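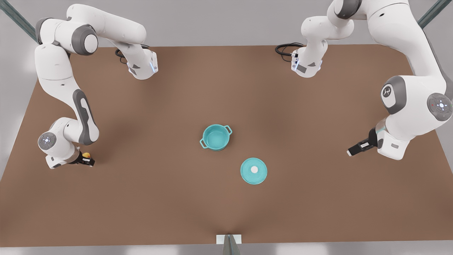 A large brown tabletop and a coil of black cable.

Looking After a Wooden Table Top

Most table tops are ruined slowly. A glass goes down without a coaster, a damp cloth gets left overnight, and a few years later the finish is gray in patches and rough to the touch. Nearly all of it can be put right at home with things from the hardware store.

Find out what finish you have

Put a drop of water on the underside, or on a spot near a leg. If it sits in a bead after ten minutes, the table is sealed with varnish, lacquer or polyurethane. If it soaks in and leaves a dark spot, the table is oiled, waxed or bare. Wipe the drop off either way.

To tell lacquer from varnish, dab a cotton swab with denatured alcohol in a hidden place. Shellac goes sticky right away. Lacquer softens only with lacquer thinner. Varnish and polyurethane ignore both for a short test like this one. Open a window first and keep thinner away from the stove.

Everyday cleaning

Use a soft cloth wrung out in warm water with a few drops of dish soap. Go with the grain, then dry with a second cloth. Skip the all-purpose sprays. Many leave a film that turns sticky in hot weather, and the film is a nuisance to remove before refinishing.

Silicone polish is worse. If your table has been treated with it for years, wash it down with mineral spirits twice before you try any new finish, or the finish will pull back into little craters.

White rings

A white ring is moisture trapped in the finish. Try these in order:

Leave it alone for two days. Fresh rings often fade.
Lay a dry cotton dish towel over the ring and press with an iron on low, no steam, for five seconds at a time. Lift and look each time.
Rub in a little petroleum jelly, leave it overnight, and wipe it off in the morning.
Rub very lightly with 0000 steel wool and paste wax, with the grain.

Black rings are a different matter. The water has gone through to the wood and reacted with it, and the finish has to come off before the stain can be treated. Oxalic acid, sold as wood bleach, will take out most of them. Wear gloves and goggles, and rinse well.

Dents and scratches

Small dents in bare or oiled wood can be steamed out. Wet the dent, cover it with a damp cloth, and touch the tip of a hot iron to the cloth. Let the wood dry overnight before sanding. A dent where the fibers are cut won't come back fully.

For fine scratches in a sealed top, a wax stick one shade darker than the wood hides better than an exact match. Keith Tunstall, who refinished the kitchen table at our old place on Seixas Street, used the meat of a walnut on light scratches. I have tried it and the oil does darken them, though it wears off by the next month.

Oiling

Sand with 150 grit, then 220, and vacuum up the dust. Flood on the oil, wait fifteen minutes, and wipe off everything that hasn't soaked in. The second coat goes on the next day. Two coats are enough for a desk; a kitchen table wants one more.

Lay oily rags flat outdoors to dry, or put them in a metal can filled with water and close the lid. Wadded up in a trash bin they can catch fire on their own – this happens every year to somebody.

Readers write

Muthoni Kinyua asks whether felt pads are worth the trouble under lamps and bowls. Yes, but check them in July or whenever the humidity is high. The cheap adhesive creeps out from the edges and marks the finish. Mineral spirits on a rag will take it off.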